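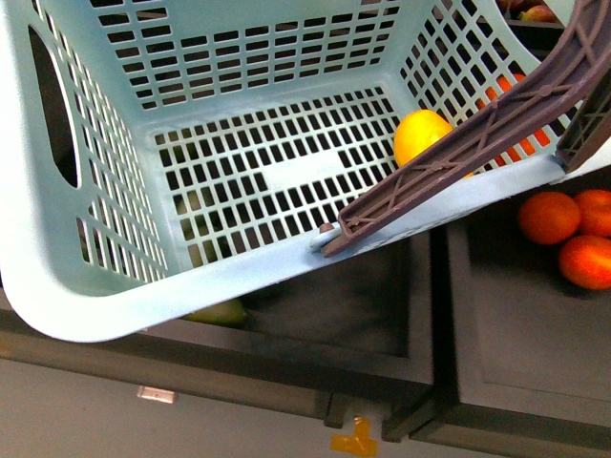 About Bavby

Bavby makes grippers and picking kits for fresh produce. We started in one unit in Jirkinthorpe and now have two, side by side, with 36 people between them. Most of us build and test. A few look after orders and repairs.

Our main product is Purero, a gripper with ribbed, open-framed fingers that fits on an arm you already own. It is sold as a full kit: two fingers, a wrist mount, a small camera and the software. Spare fingers come in packs of 6. We print them ourselves and keep 50 packs on the shelf, so most repairs go out the same day.

We test with ordinary things — lemons, tomatoes, carrots, pears — and with plain bins and plastic baskets like those our customers use.

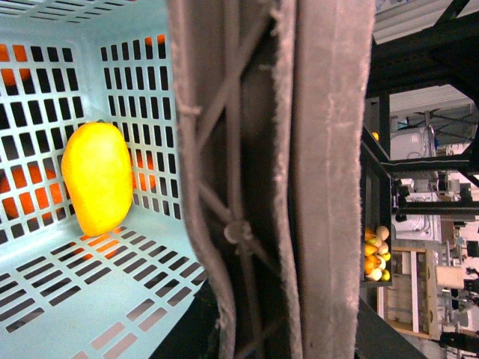 Jirkinthorpe, September

Cervantes, our hire service, is now open to new customers. You get a Purero kit and a day of set-up at your own site, and you can send it back at the end of any month. There are 39 kits in the hire pool.

Visits to the test room are on Friday mornings. Please ring first, and bring some of your own produce if you would like to see it handled.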